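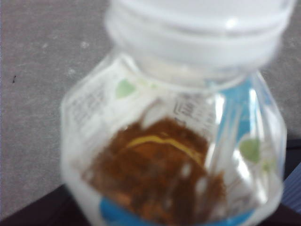
On the counter at Cledenlow, one of the tea bottles. White cap, green leaves on the label.

Writing this on my break so excuse the state of it. I have 24 minutes and a sandwich.

I do refreshments at Cledenlow. Meeting rooms, 20 of them over two floors, and when you book one you get a tray with cups and cold tea on it. Someone has to put the cups on the tray and the tea in the cups. For nine years that someone was me, or Adoración Miranda, or one of the other four. Six of us on the morning shift. Since June we've also had the arms.

People ask me about the arms more than they ask about my kids. Are they taking your job. Do they talk. My brother in law wants to know if they could beat me in a fight (no, they're bolted down). Then he asks how fast they are and I tell him and he's disappointed.

Slow. They're slow. An arm goes over to a bottle like a person reaching for a light switch in somebody else's house. It stops. It thinks about it, or whatever it does. Goes a bit further. You could have done the whole tray and wiped down and been out the door. The first week we all stood and watched and somebody actually clapped when a cup went down right. By the second week we had our backs to them.

So the fear that was in the room at the beginning, the replaced-by-Christmas fear, that went quiet quick. And I think that's a problem. We got scared of the wrong thing, saw it wasn't happening, and relaxed. Meanwhile the job changed under us and I don't remember anyone asking.

What changed. OK.

Before, setting up was mine. I had my order. Cups first, then napkins, then I'd open the bottles all in one go because my wrist is bad and I'd rather get it over with. Adoración did it the other way, bottle by bottle, and we'd bump elbows and argue about it. Neither way was in a manual. There wasn't a manual.

Now there's a manual. Troltness, who make the system, sent a binder and a young man to explain the binder. Tray goes at this angle. Bottles stand here and here. Don't put the napkins down until the cups are done, the napkins confuse it. Don't leave a cloth on the table. Label facing out if you can. I am fifty-three years old and I turn bottles around so a machine can have a better look at them. Some mornings I find this funny. Some mornings, no.

The young man was nice. I want that in here. He told us the arms would "take the repetitive part" and leave us the rest. I've thought about that sentence a lot. Laying out 36 trays is repetitive, sure. But placing a bottle in the right spot, stepping back, waiting, stepping in, taking it away, placing the next one? What do you call that? It's the same repetition with the interesting bit cut out of the middle. The pouring was the part with some skill in it. You pour for a board meeting different than for a training day. You learn how far to tip a full bottle so it doesn't glug. 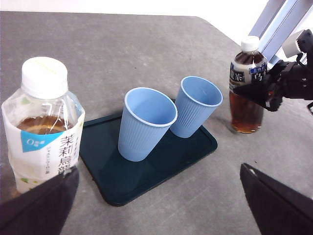

And two cups is the setup they like best. Give them a tray for two and they're all right. Give them a tray for eight with the handles and the little milk jugs and it's me again, in a rush, because the time got spent on the tray for two.

That's my first complaint and it's about the schedule more than the machine. Zullow has the catering contract. Somebody at Zullow looked at the arms and cut the setup time per room. On paper, there's more hands now. In the kitchen there are the same hands plus two slow ones that need looking after. When the arms are behind, we're behind, and when we're behind it's our names on the sheet. There's no line on the sheet for the arm. I asked. There's a box for "other" and I've been filling it in every day since and I don't know who reads it.

Second complaint, the one I really sat down to write. Who gets to say stop?

There's a red button. Everybody's allowed to hit the red button, it's in the binder, it says so in bold. But hit it and there's a form, and a phone call, and the restart takes as long as it takes, and your rooms are late. So what people do is they hover. They see a bottle getting gripped a bit high, or a cup too near the rim of the tray, and instead of the button they stand there with a hand out like a parent behind a kid on a bike. All morning. That's tiring in a way carrying trays never was. My feet hurt less now and my neck hurts more. Adoración says she goes home and her jaw is sore from clenching it.

You can't see that on any chart. A manager looks through the door and sees a woman standing next to a machine doing nothing. Easy job! I'd think so too.

Now the other side, because I promised myself I'd be fair, and because a couple of the girls like the arms and will read this.

The lifting is better. The big bottles are heavy when you do them over and over, and my wrist hasn't swollen up since the summer. That's real. If the arms did nothing else for the rest of my working life except hold a bottle up for me I'd say keep them. I've worked with women who had to quit over their hands and were told it was arthritis, it's your age, and it was the job.

Also Shevchuk. He's on the technical side, comes Wednesday mornings to check them over, and he's the only person in the whole business who asks us things. Last month he asked Adoración why she always slides the cups a little apart before the arms start. She told him. Rims too close and the fingers catch. He wrote it down. Next time he came the arms left a bit more space themselves, or tried to. She was so proud she pretended to be annoyed.

I keep coming back to that. She knew a thing. Nine years of knowing it, and before the arms nobody ever wanted to know how she sets down a cup. Now it's worth something. It's in the machine. And she got what for it? A thank you, from a nice man. If those arms go into other buildings with her inch of space in them, does she see a cent? I'm not saying she invented the cup. I'm saying when an engineer has an idea there's a word for it and when a tea lady has one it's called feedback.

What I'd want is simple enough and I'll type it fast, I've got to be back on the floor.

Pay for the watching. It's work. It's harder than the work it replaced. If my job is now half minding a machine then write that down in my job and put it in the wage.

Give back the setup time until the arms can really do it. Plan for how fast they are today. Someone can change the number later, they seem to have no trouble changing numbers.

Take the penalty off the red button. If I stop it I had a reason, and if I was wrong then a room got its tea late. People have lived through worse.

And let us say which part we hand over. This one I feel strongest about. If they'd asked us in the spring we'd have told them, take the lifting, take the caps, those twist caps are murder on the thumbs. Take the clearing up, the half-empty bottles, the sticky trays. Leave us the pouring. Every one of the six would have said the same I think. Instead someone who has never worked a morning here decided that the pouring was the bit worth automating, I suppose since it looks good when they bring visitors through. And they do bring visitors through. They film it. We get asked to step to one side.

I don't hate them, the arms. You can't be around anything that careful every morning and hate it. One of them goes for a bottle so gently you catch yourself leaning forward, come on, come on. I've said well done to it. Out loud. Adoración does worse, she says good morning to both of them and then complains all day that they're in her way.

But I read these articles, the robots are coming, the robots aren't coming, and its always about whether there will be a job. There's a job. I've got it. I have it again tomorow at six. I'd like someone to write about what's in it.

Anyway they're calling, room 14 wants ice and the arms don't do ice.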